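Thu 18 January

Drain tray job for Stuslow, day two of what was meant to be one day.

Starting with the confession. The first sheet I folded yesterday is scrap. I put the long return in before the end returns, which leaves nowhere for the end flap to go except through the press tool. I have made this exact mistake before and written it down before, in this book, with an underline. This time I have used two underlines.

Blank is now 1,484 long before folding. The drawing says something else, but the drawing was done for thicker sheet and then somebody changed the thickness in the title block and left the rest to fend for itself. Told Stuslow. They said go by the finished size. Finished size is the only number on the drawing everybody agrees about, so fine.

Fold order that works, for whoever gets the repeat order in March:

Ribs first, flat, all of them, on the small press.
End returns next.
Long returns last, starting from the drain end.
Do not touch the drain hole until everything is folded.

On that last point. Sowah cut our blanks and very kindly put the drain hole in for us on half of them. It's in the right place on a flat sheet. Once the fall is pressed in, the hole pulls out of round, and the waste fitting sits on it like a hat on a bollard. I have opened those up on the punch and they'll take the larger flange, which we have in the drawer with the odd clamps. The rest I punched after folding and they are round. Asked Sowah to leave the holes out next time. They asked if we'd like a discount for the missing holes, and I said yes, so that's one small victory this week.

Fall to drain: six millimetres end to end. I had hoped for more but the ribs fight it. Poured a jug in at the head end and most of it went where it should. A puddle stays behind the third rib, the size of a saucer. If you lean on the tray the puddle goes away. I doubt Stuslow's customers will be wanting to lean on it.

Tried moving the third rib. The puddle moved to the fourth. Tried shortening the third rib so water can get round the end of it, and that did the trick, so all ribs from here on stop 10 short of where the drawing puts them. Marked up the drawing in red. Green would have been better but the green pen has gone the way of the good scriber.

Welding. Returned edges are closed at the corners, inside first, back-purged. The first corner went blue, the second went straw, the third I'd show to a visitor. Most of the trouble was the purge line, which had a split where it goes round the bench leg. New hose fitted. The old hose has been put back on the hook by person or persons unknown, so if your welds go the colour of a bruise, look at which hose you've got. I've now cut the old one in half.

Support tubes: two per tray, underneath, stitched. Long stitches pulled the pan down in the middle, which spoiled the fall I had just spent a morning on. Short stitches, working from the centre out and changing sides each time, leave it alone. Takes twice as long. I went and had a cup of tea between tubes, for thermal reasons.

Handles. These are the Breretti ones, full width, bent to our sketch. Nice tight bends, rounded corners as asked, no sign of the crinkling we had from the last lot. They are also all slightly too wide. It isn't much, but you have to spring them in to get them between the side edges, and once welded they push the corners out and the tray rocks. Trimmed the legs and dressed the ends on the belt. I've written to Breretti to ask whether they measured inside or outside. I suspect they'll tell me they measured carefully.

Load test on tray one. Hung 292 kilos in the pan off the handles, using the sandbags and the old surface plate, which I had to move anyway. Left it through lunch. Came back and there was no set I could find with a straight edge. The trestle was less happy. One leg has a new bend in it and I've chalked a cross on it. A chalk cross means don't use it, and I mention this because last time someone took it to mean "this one".

Finishing. Went round with the Kurkuler wheels, the grey ones. They are good on the flats and hopeless in the rounded corners, where they skid off and put a bright streak just where the eye lands. Did the corners by hand with a strip of the same stuff wrapped round a bit of broom handle. Slow, but the grain lines up. The Kurkuler leaflet says the wheels will last "the whole job", and doesn't say whose. I'm on my third.

Pickling paste tomorrow, outside, weather allowing. Gloves are in the blue box. The blue box is behind the offcuts, and the offcuts want sorting into 304 and 316 before someone makes a tray out of both. I found two bits today with no marking at all. They look identical, they ring identical, and I've put them in a third pile labelled "brackets". 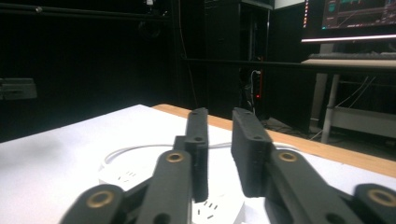 Black fingers, gap between them, white tabletop.

Still to do on this batch:

Deburr the underside of the drain holes, the punched ones especially.
Check every tray for rock on the surface plate, once the surface plate is back where it lives.
Ask Stuslow whether the ones without a drain want the fall pressed in or left flat. The order says "as standard", and there are two standards.
Order waste fittings. The drawer is down to odd ones.
Stamp the grade on the handle end, left side, small.

Packing is going to be a nuisance. The trays nest beautifully until you add handles, after which each one stands on the next one's and wobbles. Corner blocks cut from the old pallet seem to hold two trays steady. Roughly 10 blocks will come out of one pallet if you avoid the nails, fewer if you find them with the saw, and I've already found one. New blade is on the list.

Rang Stuslow late on to say they'd be a bit late. They said they had assumed so.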